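Setting up your Plomeo yoghurt maker — part 2: the first batch

1. Rinse the inner pot and lid. I skip the dishwasher, it warps the seal.

2. Pour in the milk and add 20 g of live yoghurt. Stir gently!
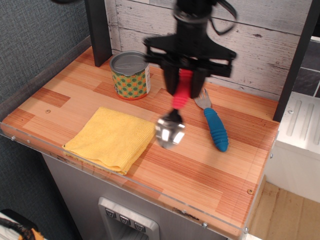
3. Press Start and leave it alone for roughly eight hours — I do mine overnight.

Caution: don't fill past the 842 ml line.
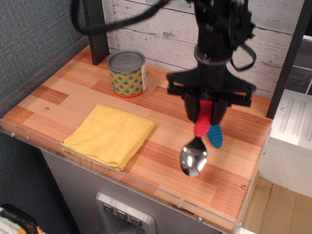 4. Chill before eating. Mine's always a bit runny until lunchtime.

Note: keep a little back for your next batch.

Shares 60 | Comments 20

© Mollen Kitchen Notes, Drornville | Back to top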